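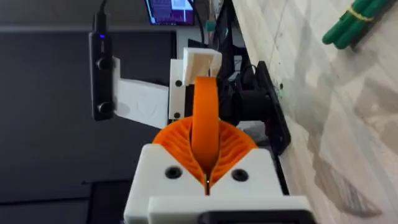 Nurkside Opens Its Printed Parts Library to the Public

BEVTHORPE, Monday, July 26, 2021 — Nurkside, the community workshop on Gill Street, will open its library of 3D-printable parts to the public in September. Anyone living in Bevthorpe or Nosavdale will be able to choose a part, pick a color and have it printed at the workshop for the cost of the plastic.

The library holds 619 designs. Most are small items for the home and workbench, such as spacers, knobs, brackets, cable guides and plant labels. Until now, only the workshop's 139 members could order from it.

"People come in with a broken piece in a sandwich bag and ask if we can make another one," said Lise Chan, who manages the library. "Often we already have something close on the shelf. We change the size of a hole and print it."
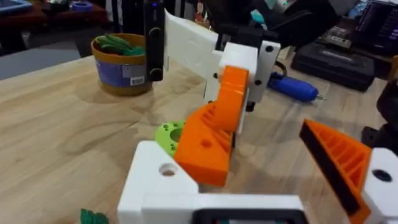 Parts will be listed by shape as well as by use, so visitors who do not know the name of a piece can still find it. Disks and rings make up one of the larger groups, with 37 designs at opening. Flat, pierced shapes belong there, like the lime-green printed disk with small holes around its rim and a larger opening in the center. Hole sizes and outside diameter can be changed at the desk before printing.

Visitors may bring an old part to be measured, or a drawing with dimensions marked. Small orders will normally be ready within three working days. Larger pieces may take longer, and parts meant to touch food or carry a person's weight will not be accepted.

A printed list of all designs will be kept at the front desk and at the Nosavdale library. Registration is free and can be done in person at Nurkside, 302 Gill Street, Bevthorpe.

Press contact: Lise Chan, Nurkside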